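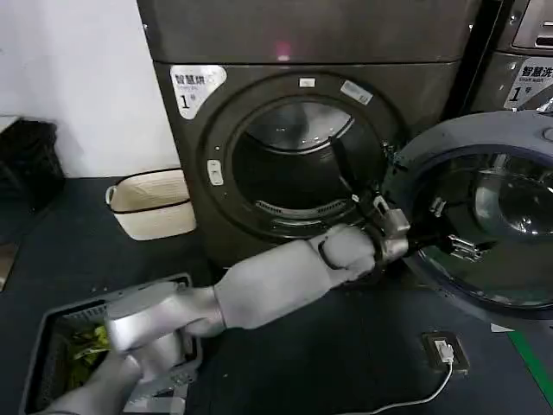

Does a gripper have to be inspected again when it is moved to a different arm?
The full checklist applies every time a gripper, arm, camera, or controller is changed, including when a part that has already passed is moved from one arm to another.

Category: Safety and Compliance > Robot Cells > Inspection Forms

GRIPPER COMPARISON CELL: PRE-USE SAFETY CHECKLIST WITH INSPECTOR COMMENTS
Site: Nestcombe Appliance Handling Laboratory
Task: Dryer unloading, door open
Grippers under comparison: Brenix long-finger parallel gripper; Jemeck adaptive gripper
Inspector: Eimear Quinlan
Responsible engineer: Deepak Rajput

Purpose

This form records the condition of the cell before the comparison runs are permitted to begin. Each item is marked Pass, Pass with comment, Fail, or Not applicable. An item marked Fail must be corrected and inspected again before power is restored to the arm. Comments are part of the record and shall not be deleted when an item is later closed.

Section A. Work area

A1. Floor markings in place at the working boundary.
Result: Pass with comment.
Comment: Green floor tape is down on the door side of the dryer. The tape must be checked again whenever the dryer is moved.

A2. Power cords and floor outlets clear of the path used by the operator.
Result: Pass with comment.
Comment: A floor outlet in front of the machines is in use, with a thin white cable running from it across the floor. The cable is to be covered or rerouted before visitors are admitted. Operators may work in the meantime if they approach from the basket side.

A3. Crates and baskets placed so that they cannot be struck by the elbow of the arm.
Result: Fail on first inspection, Pass on second.
Comment: On first inspection the elbow passed within 119 mm of the perforated grey crate during a slow dry run. The minimum for this cell is 300 mm. The start pose was changed and the crate position was recorded in the cell log.

A4. Adjacent machine closed and not in operation.
Result: Pass.

Section B. Dryer

B1. Heating disabled for all test runs.
Result: Pass.
Comment: Cool tumble only, stopped before the door is opened. The indicator light on the front of the dryer is not to be taken as evidence of the state of the heater. Use the lockout tag.

B2. Door fully open and unable to swing back into the arm.
Result: Pass with comment.
Comment: The door holds its position under light contact. A firm push from the wrist will move it. Mr. Rajput has agreed to add a removable door stop. Until it is installed, wrist speed near the door glass is limited as stated in D2.

B3. Rim, latch plate, and lower vent strip free of new scratches or chips.
Result: Pass.
Comment: Inspect after every session. The slots in the vent strip are a likely place for a thin fingertip to catch.

Section C. Grippers

C1. Mounting screws tightened to the value on the gripper data card and marked with paint.
Result: Brenix, Pass. Jemeck, Pass with comment.
Comment: The paint mark on one Jemeck screw was smeared and could not be read. The screw was tightened again and remarked in the presence of the inspector.

C2. Fingertips secure, with no sharp edges.
Result: Brenix, Pass. Jemeck, Pass.

C3. Grip force limit set in the controller and confirmed with the force gauge.
Result: Brenix, Pass. Jemeck, Fail on first inspection, Pass on second.
Comment: The Jemeck unit kept the limit from an earlier bin-picking setup. Both grippers are now limited to the same value, so that results may be compared. The operator must read the limit aloud from the screen after each gripper change.

C4. Gripper holds its load when power is removed.
Result: Brenix, Pass. Jemeck, Pass with comment.
Comment: The Jemeck gripper released a damp towel slowly after power was removed. The towel fell inside the basket. This is acceptable for laundry and would not be acceptable for rigid items.

C5. Reach into the drum confirmed by hand guiding before any automatic run.
Result: Pass.
Comment: The longer fingers reach the back of the drum with less wrist travel, but they pass closer to the door on the way out. The shorter gripper requires the wrist itself to enter the opening. Each has its own exit path, and the two paths must not be interchanged.

Section D. Arm and controller

D1. Emergency stop tested from both operator positions.
Result: Pass.

D2. Speed limits loaded.
Result: Pass.
Comment: Free travel is limited to 300 mm per second. Within the drum opening and beside the door, the operator uses the reduced speed setting. Travel above the free limit requires written approval.

D3. Payload and tool center updated for the gripper installed.
Result: Pass with comment.
Comment: Two tool files had nearly identical names. They have been renamed with the maker's name first.

Section E. Camera

E1. Camera mount secure, cable tied back.
Result: Pass.

E2. View checked for glare from the drum and door glass.
Result: Pass with comment.
Comment: Reflections from the metal at the back of the drum were read as an object in 5 trial grasps. The arm stopped correctly each time. Room lighting is to be kept the same for both grippers.

Open items
Cable cover at floor outlet (A2). Owner: D. Rajput.
Removable door stop (B2). Owner: D. Rajput.

Release
The cell is released for supervised comparison runs only. Unattended operation is not permitted while any item above remains open.

Last updated: 20 January 2024

Contact the Safety Office | © Nestcombe Appliance Handling Laboratory | Back to top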